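Search this site Enter keyword Go

How to oil a wooden worktop or table

Last updated: April 29, 2026

A solid wood top needs oiling when it is new, several times in its first few weeks, and then two or three times a year. The work is simple but it is spread over a few days, so pick a time when you can do without the surface. These notes cover block tops made from strips glued side by side, in oak, beech or similar. They do not cover veneer or anything that has been varnished. 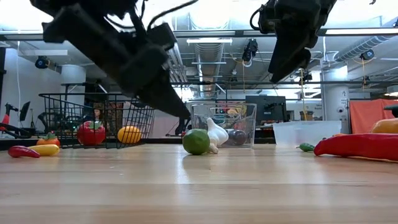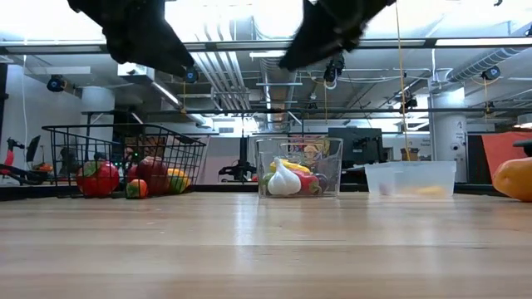
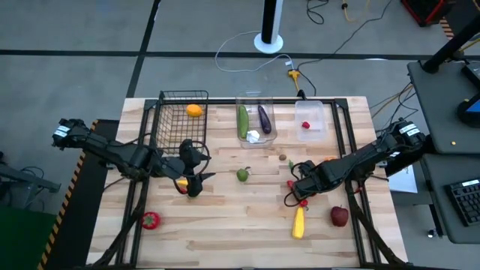
Light wood, with a black wire basket on it.

Check whether it needs doing

Put a few drops of water on the surface in four or five places and leave them for ten minutes. If the water stands up in beads, the oil is still working and you can leave the top alone for now. If it spreads out flat or leaves a dark patch, it is time to oil. Test the part you use most, and next to the sink if there is one.

What you need

Worktop oil, food safe if you prepare food on it
Lint-free cotton cloths, at least four
Fine sandpaper and a cork block
A soft brush or a vacuum cleaner with a brush head
Masking tape
Gloves
A metal bucket of water for the used cloths

For my own kitchen top, which is 33 mm beech and a little under two metres long, I use 200 ml of oil for a yearly coat. A new top will take more. Read the tin, as drying times differ a good deal between makes.

Preparing the surface

Clear everything off and wipe down with warm water and a small amount of washing-up liquid. Wring the cloth out well first. Dry with a towel and then leave it overnight.

Sand with the grain, using long even strokes and light pressure. Do the whole top, not only the marked areas, or you will see a pale patch once the oil goes on. Black rings around taps can be stubborn. Give these a little more time, then blend outwards. Deep scratches are best left unless they bother you, as chasing one with sandpaper makes a dip.

Vacuum the dust, then wipe with a barely damp cloth. Tape along the wall and round the sink.

Putting on the oil

1. Stir the tin. Do not shake it.
2. Pour a small pool on the wood and spread it along the grain with a folded cloth.
3. Work in sections as wide as you can comfortably reach.
4. Leave for 15 minutes, or as the tin says.
5. Wipe off everything that has not soaked in. The surface should look damp but not shiny.
6. Leave to dry with a window open. In December I allow twice as long as in summer.
7. Rub down very lightly, remove the dust and put on a second coat.

Bare wood wants four coats. A top that has been oiled before usually wants two. Do the ends and the underside as well if you can get at them. Cut ends drink a surprising amount and are the first place to split.

If it dries sticky, too much was left on. Put a little fresh oil on a cloth, rub the tacky area until it loosens, and wipe the lot off with a dry cloth.

Used cloths

Oily cloths can heat up and catch fire by themselves if they are left screwed up in a bin. Soak them in the bucket straight away, then lay them out flat outdoors to dry before throwing them out. Please don't skip this.

Day to day

Wipe up spills when they happen, tea and red wine above all. Use a trivet under pans and a board for chopping. Don't leave wet tins or cast iron standing on the wood, as they leave black marks that go deep. Lift the washing-up bowl now and then and dry beneath it.

Avoid bleach and scouring cream. For a greasy patch, a drop of washing-up liquid on a damp cloth is enough.

Light surface marks can be treated on their own between yearly coats. Sand the spot, feather the edges, oil it twice, and accept that it may look slightly darker for a few weeks.

Written by Osamu Sakai, Kescombe

Contact us | © Kescombe Home Notes | Back to top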